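Folding bench notebook, 08/12/2021
Garment trials, red cotton, continued
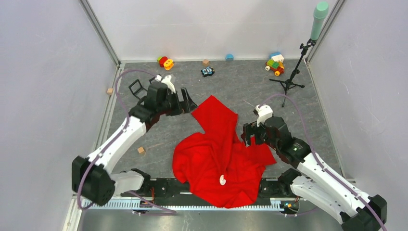
I want to settle the starting condition for the folding trials before we go any further with the timing sheet. In September we wrote "crumpled" in the column and left it at that, and now I can't tell which runs began as a tight ball and which as a loose heap. From now on the start gets a short written note each time. For the red cloth as it lies on the speckled mat the note would read: bunched in the middle, one raised fold toward the back, loose lobes to the left and front, lower edge over the black rail. That takes less than a minute to write and I can picture it again a week later.

The rail matters more than I first thought. When an edge hangs over the front, the weight of it pulls on the rest of the cloth, and the first lift goes differently than it does with everything on the mat. Ciarán Brennan's view is that we should tuck it back every time so that all starts are equal. I would sooner leave it and record it. People drop clothes over the edges of things, and a folding method that only works in the middle of a flat surface is not much use for a laundry basket. We agreed on two groups, "on mat" and "over rail," and will keep them apart in the table.

Drop method. Hold the garment at one point, arm's length above the mat, let go, no patting or straightening afterward. If it lands completely off the mat, do it again and don't log it. If it lands partly off, log it as "over rail."

Which point to hold is still open. Holding at the hem gives a wider spread. Holding at the middle gives more of a pile, with the edges underneath where they are hard to find. For now, alternate between them and write H or M next to the run number.

Small things on and around the cloth. The white hook goes in the notes whenever it is resting on the fabric, with its place (today bottom center). Same for the toys along the back: the car, the wooden cube, the round blue one, and the red, green and orange one with the ring. They stay toward the back wall. If the cloth touches one of them at the start, write down which. I don't want to clear them out halfway through a set, as that would change the space available for spreading the fabric and we would have to begin the set over.

Fabric. The red cotton is soft now and holds creases less than it did when new. Washed it at the weekend with the Furkotix powder, no softener, line dried. Eoin Mac an tSaoi thinks the softener we used early on made the layers slide over each other and that this explains the good results in the first batch. He may be right. No softener on anything from here on, and the first batch gets a mark beside it in the table.

The Karham samples have come in and are in the drawer under the scale. They are heavier and a bit stiff. The Birko ones are thin and cling to themselves badly, especially with the heating on. I would leave the Birko for last.

Set size is 12 runs per garment per group, then change over. Two people check the final fold against the card, separately, and only compare afterward. Card is the Ní Bhriain one with the 300 mm square on it. A fold passes if it fits inside the square with no sleeve or hem sticking out. Wrinkles are allowed, as we said before.

One disagreement to sort out: Ciarán counts a fold that is inside out as a pass and I don't. The card says nothing about it. Until we decide, write "IO" and leave the result blank.

To do:
Add H/M and mat/rail columns to the timing sheet.
Go back through the September rows and mark any where the start can't be worked out.
Weigh the Karham samples dry, before the first wash.
Wipe the mat between garments — lint from the red cotton shows up on anything pale.
Ask Eoin for the wash dates on the first batch.
New pencil for the clipboard.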